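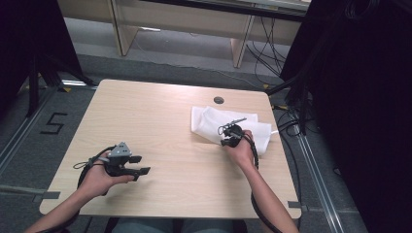 Mancha esbranquiçada em mesa de madeira clara depois de pousar uma travessa quente

Publicado em Casa e Manutenção > Móveis

Dace Pärn
Boa tarde a todos. Tenho uma mesa de jantar em faia maciça, comprada em segunda mão, com um acabamento que não sei identificar. No sábado pousei uma travessa saída do forno em cima de um individual de tecido, julguei que chegava, e quando a levantei ficou uma mancha branca, meio leitosa, com o contorno do fundo da travessa. Não há relevo, passo o dedo e não sinto nada. De lado, contra a luz da janela, vê-se ainda mais.
Já passei um pano húmido com detergente da loiça e não mudou nada. Uma vizinha falou em maionese, a minha mãe em pasta de dentes, e num vídeo usavam o ferro de engomar. Tenho medo de piorar.
O que queria saber é se isto sai sem lixar a mesa toda e como descubro se o acabamento é verniz, óleo ou cera. O vendedor só me soube dizer que tinha sido "tratada" em setembro. Pedi um orçamento a uma oficina de restauro, a Tremamard, e deram-me 107 euros só para o tampo, com recolha à parte. Se der para resolver em casa, prefiro.
Obrigada desde já.

Raimonds Dambrauskienė
Boa tarde, Dace. Pela descrição, é humidade presa no acabamento. O calor fez subir o vapor que estava no tecido e ele ficou retido na camada de cima. Quando a mancha é branca, quase sempre está só no acabamento. Se fosse escura, castanha ou preta, já teria chegado à madeira e a conversa era outra.
Primeiro convém saber o que tem em cima da mesa. Faça os testes por baixo do tampo ou na parte de dentro de uma perna, mas confirme que essa zona levou o mesmo tratamento, porque muita gente não acaba a parte de baixo.
Deite uma gota de água e espere dez minutos. Se a gota ficar redonda e a madeira não escurecer, é verniz ou uma cera ainda em bom estado. Se escurecer, é óleo gasto ou madeira quase nua.
Raspe muito ao de leve com a unha. Se ficar um resíduo macio e baço debaixo da unha, é cera.
Passe um cotonete com álcool. Se a superfície ficar pegajosa, é goma-laca. Nesse caso não use álcool em mais lado nenhum.
Depois a mancha. Se for verniz, comece pelo secador de cabelo em temperatura média, a um palmo de distância e sempre em movimento. Cinco minutos, deixe arrefecer, veja. Se clareou, repita. Se ao fim de três vezes não mudou, passe ao ferro: sem vapor nenhum, depósito vazio, temperatura mínima, com uma t-shirt branca de algodão dobrada entre o ferro e a mesa. Encoste dois ou três segundos, levante, espreite. Não deixe o ferro parado — é assim que se estraga um verniz.
Se for óleo ou cera, não comece pelo calor. Esfregue um pouco de óleo mineral com um pano macio, no sentido do veio, deixe de um dia para o outro e limpe o excesso. A maionese funciona pelo mesmo princípio, é a gordura que faz o trabalho, mas cheira mal e tem vinagre. A pasta de dentes é abrasiva. Tira o branco e deixa uma rodela sem brilho que depois se vê para sempre.
Quanto ao orçamento, não me parece disparatado para um tampo inteiro, mas eu só o aceitava depois de tentar isto.

zurngate_lar
eu usei o creme da Doritz para madeiras e saiu tudo, mas a minha mesa era escura. não sei se dá para faia. experimenta num canto

Price
Concordo com o Raimonds em quase tudo. Só acrescento duas coisas.
O teste da gota de água engana se a mesa tiver sido limpa há pouco tempo com um spray de silicone, desses que dão brilho. A água fica redonda na mesma e a pessoa pensa que tem verniz. Limpe antes a zona de teste com um pano e um bocadinho de aguarrás, deixe evaporar com a janela aberta e só depois faça o teste. E não ligue o secador nem o ferro nesse dia, por causa dos vapores. O pano, estenda-o aberto lá fora a secar, não o meta amarrotado no lixo.
A segunda é sobre o óleo mineral. Numa faia muito clara pode deixar a zona um tom mais escura durante umas semanas. Se isso acontecer, passe o mesmo óleo no tampo inteiro para igualar.
Para o futuro, individuais de tecido não protegem do calor, seja qual for a grossura. Cortiça ou uma base com pés.

Dace Pärn
Obrigada aos três. Fiz o teste da unha e o da água, depois da aguarrás, e deve ser verniz. Esperei até ao dia seguinte e usei o secador duas vezes. A mancha está mais pequena, ficou só um arco de um dos lados. Amanhã experimento o ferro com a t-shirt.

Raimonds Dambrauskienė
Se já encolheu com o secador, eu insistia mais uma vez antes de passar ao ferro. Às vezes o resto desaparece sozinho em poucos dias, com a casa seca.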